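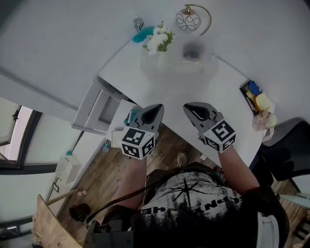 Table & Tidy FAQ

Questions we get most about the Shen table and its bits. More added when there's time.

How do I clean the white top?
Damp cloth, drop of washing-up liquid, wipe dry. No scouring side of the sponge. Ever. It dulls the finish and you can't get it back.

Got a tea ring that won't shift?
Bicarb and water, thin paste, leave it 2 minutes, wipe off. Still there? Do it again. Felt tip is harder, email us first.

Can I keep flowers on it?
Yes. A glass vase is fine, white flowers look lovely on the white top. Put it on the far side, away from elbows. Wipe up drips and fallen pollen the same day, lily pollen stains somthing awful.

What goes in the tray?
Whatever you use at the table daily. Sponge, pens, small stuff. A black tray hides marks better than a pale one. If it's overflowing, it's not a tray any more, it's a drawer. Empty it.

Do you sell the tray on its own?
Yes, it's the Ument. Black only at the moment. Grey back in August, hopefully.

Will my chairs fit underneath?
Most do. Measure the arms, not the seat. Armless ones push right in at the side.

Is it OK on a wooden floor?
Yes, with felt pads. 2 spare pads in the bag taped under the top, people miss these. Lift to move, don't drag. Grit under a leg will scratch planks.

Hot cups?
Coaster please. Glass cups too.

Lamp with a globe shade, how do I dust it?
Switch off, let it cool, dry soft brush. Go gently if the shade has a painted pattern. Brass-coloured arms: dry cloth, no metal polish, it takes the colour off.

How long is delivery?
17 working days for tables. Kikosis shelves and Flokex boxes go out sooner, they're in stock.

It arrived with a mark on it?
Photo, order number, email. Keep the packaging untill we've replied. We answer mornings mostly.

Can I return a table I've already put together?
Yes if it's unmarked and you still have the bolts. Collection is booked by us, please don't post it.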